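1 January 2020

The first day of the year, and I slept until the light was already strong. I promised myself to write every day in January, so I begin with a small subject – my language course and the money for it.

The evening course at Jesetti costs 300 for the whole winter. I have put aside 65 until now. It is a poor start, but last year at this time I had nothing. My plan is to do extra hours at Postport, sorting the parcels that people send back after the holidays. It is dull work and my shoulders complain, but they pay on time.

I ate slowly today, with a plate and a tray, as my mother taught me. 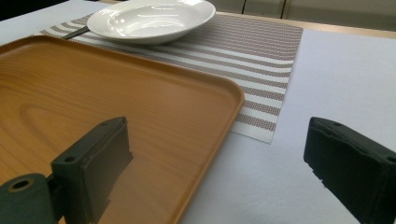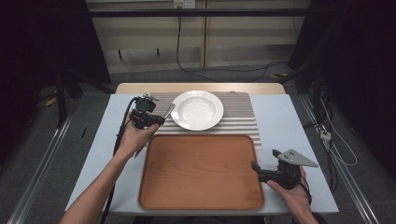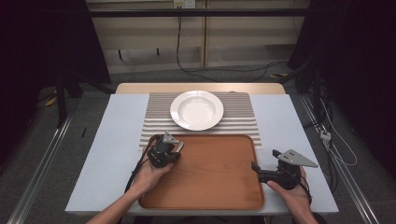
In the afternoon I opened my notebook of new words. I want to reach 1000 before the summer. The words for food and weather stay in my head without effort, but the small ones, like "though" and "although", still make me stop in the middle of a sentence. On the bus I listen to how people use them and then I forget to get off.

I wrote 2 letters, one to my sister and one to the office of Tosadari, where I asked again for my certificate. The first letter went in ten minutes. The second one took me more than an hour – I was afraid to sound rude. I will read it again tomorrow before I send it.

Now it is raining and the neighbors have music on. I still have to iron a shirt for work.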